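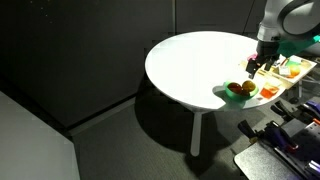 The round white table, lights up.

Rafail Manolakis had 170 lines in the season finale of Brolleck, and he loved every one of them! He played Sanier, the moth king, who had been dead for most of the series and was now, gloriously, back.

"From the top," said Konstantinidis through the headphones. "Bigger wings this time."

How do you say a line with bigger wings? Rafail had no idea, but he threw out his arms, knocked the script off its stand and roared, "Stinau will burn before it bows!"

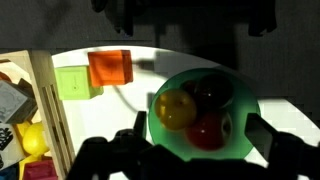 The booth went quiet. Then somebody in the control room whooped, and he knew they had it. Five years of waiting, 3,016 fan letters begging for the moth king (he had read them all, some twice), and there it was, one perfect roar!

"Keep that," Konstantinidis said. "Can you do it again, only sadder?"
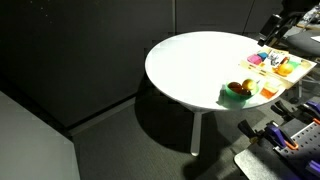 Sadder! Of course he could. He picked up the pages, found his place and thought of Sanier alone above the city, all that July smoke under him, and breathed in.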